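Small belt conveyor in the workshop: tips from the packing bench

14 January 2021

Quick ones. Been meaning to write these up since November, when we swapped the old roller table for a proper belt. Green belt, aluminum rails, blue bins. Nothing fancy. Most of this works for any little conveyor in a garage or back shop.

Cleaning the belt

Damp cloth, drop of dish soap, wipe across, then along. Second cloth with plain water. Let it dry before you run anything on it. A smooth belt with soap film left on it is a skating rink.

No solvents. I tried a citrus degreaser on the old one and it went tacky and picked up every bit of lint in the building for two weeks.

Power off at the wall first. At the wall, not just the switch on the box. Sleeves up, no dangling apron strings.

Tape gunk: rub it with your thumb, or with a ball of the same tape, sticky side out. Plastic scraper if you must. Never a blade.

Rails

The grooves fill up. Dust, staples, label corners, one time a whole earring back. Old toothbrush and the crevice tool on the vacuum, every 12 days or so if you're cutting cardboard nearby. Less if not.

Don't lean on the near rail. Everybody does it. Ours got a slight bow and the belt started creeping to one side, took me a whole evening to get it tracking agian.

Want to hang something off the rail? T-nuts that fit the groove, not clamps. Clamps walk. I got a bag of 200 from Gallardo and will be leaving them to my grandchildren.

Tracking

Belt drifting left or right: quarter turn on one tension bolt, then wait. Let it go round a dozen times before you touch it again. If you chase it you will be there all night, see above.

Squeak at the end roller is usually dust. Brush first, oil second, and only a tiny bit of oil. Jiltex dry lube is what I use, doesn't spit on the belt.

Putting things on it

Flat side down. Obvious, but tall round parts tip at the start and stop, so if it has a block or a foot on it, put that down on the belt. Heavy end leading seems to ride better for me.

Small dark parts show up fine on green. Dark parts on a black belt, forget it. If you're choosing a color, choose one your stuff isn't.

Leave gaps. A hand's width at least. Two pieces touching will twist each other round and then one goes under the rail.

Slow speed for anything you're picking off by hand. If you feel rushed it's too fast.

Glare: a glossy belt under a ceiling light gives you a white spot right where you need to look. Move the lamp, or move yourself. Cost me nothing, wish I'd done it sooner.

Bins underneath

Best change we made. Bins go right up by the belt, on the side you stand. No turning round, no walking. Part comes off, part goes in.

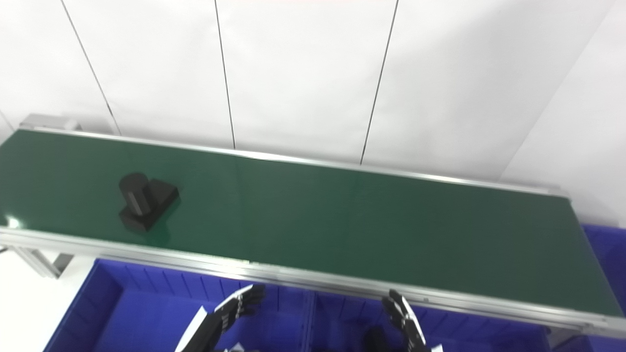
Get bins with ribbed walls if you can. They don't belly out when they're full and they're easier to grab with gloves on. Ours are the blue ones from Rostunside, 3 to a pack. Same color is fine but LABEL THEM. Masking tape on the front lip, fat marker, done.

Line the bottom if your parts scratch. Offcut of carpet underlay, cut a bit small so it lifts out. Shake it outside, not over the bin (yes I did).

Don't fill past two thirds. You'll want to. Then you have to lift it.

Rinse bins upside down, dry them upside down. Grit in the corners ends up on the parts and then on the belt.

Cheap stuff worth having

Lasa microfiber cloths, the thick kind. Wash them seperate from anything fluffy.

Rubber mat to stand on. Mine cost 89 and my knees would have paid double.

Spare belt lacing, if your belt is the laced type. Buy it now, not the day it goes.

Next time, label printers, and why mine lives in a drawer.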